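Robot cell on the kitting bench: what happens to the people who did the sorting?

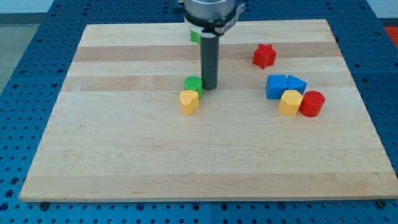
Trial cell, coloured wooden blocks on the board, blue perforated table.

**Posted by benchside_2149, 7/3/18**

I work in kitting at Tamlow. We make up boxed sets of wooden shapes for nurseries, and each set is picked by hand from trays and checked against a card. Management has put in a trial cell from Kolta, with an arm over a board bolted to a perforated table. The plan is that it takes over picking for the smaller sets in January, and the four of us on the bench move to "cell support". There is no job description for that yet.

What I would like to know from people who have been through it:

- What does the day consist of once the arm does the picking?
- Does the rate go up, and if so, who is held to it?
- Should we be asking for a regrade before or after the trial ends?

At present we are measured on sets per shift, target 90. The cell has been averaging 70 on the same sets, with one of us standing next to it.

**tray_and_card**

We had the same at Aketa three years ago, with a different supplier but much the same layout.

The work changes from picking to presenting and recovering. You load parts, clear the ones that have fallen over or rolled, restart after a stop and do the final check. Expect the stops to come in clumps. Ours ran well all morning and then stopped repeatedly after a change of batch, usually from a slight difference in paint shade or a part lying against its neighbour. Parts that touch were the largest single cause in our log. If your shapes are tipped out together, ask whether a feeder that separates them is in the budget. Ours was left out to save money and the separating was done by hand for five months.

On the rate, get it in writing that your individual target is suspended while you are on the cell. Ours was not, and for a whole quarter people were marked down for stops they could not have prevented. It was put right later, but the scores stayed on file.

Keep your own stop log. Time, which shape, what you did to clear it. The controller records a fault code and nothing about the part, so the supplier's figures and yours will differ. At our review the handwritten log was the one that got used.

Regrade: ask before the trial ends. Once the cell is signed off, the duties are treated as existing duties and you are arguing about pay for work you already do. List each task that was not in your old description (restarting, teaching a new position, changing the gripper fingers) and ask for training to be recorded against each.

Four people on one cell will not last, in my view. We went from five to two on the bench. The other three went to goods-in and despatch on the same grade, by agreement. Ask now where the spare hours are meant to go.

**mossgate**

Wouldn't worry. We have had one for ages and it still can't do half of what they said. They'll need you.

**r_fitter**

I maintain cells of this type, so this is from the other side of the guard.

I partly disagree with the last post. A cell that does 70 in trial will generally improve once somebody is given time to tune it, so do not plan on the basis that it stays slow. It is safer to be one of the people who can tune it.

Practical points:

1. Ask for two of you to be trained to supplier level, with the other two at operator level. If only the shift leader is trained, the cell waits for the shift leader.
2. Check the board fixings at the start of each shift. If the board moves, every taught position is out by the same amount and it looks like a gripper fault. I have lost a day to this.
3. Find out who may enter the guarded area and under what lock-off procedure. Clearing a fallen part is the task people do most and take least care over.
4. Ask what happens to job rotation. Hand picking is hard on the wrists, but standing by a cell for a full shift is tiring in a different way and attention drops. The site I look after, Bepari, changes people over every two hours.

For what it is worth, our stops fell from 21 a shift to three over the first year. Most of that came from changes the operators suggested to how parts were laid out. None of them was paid extra for it, so I agree with tray_and_card about the timing of the regrade.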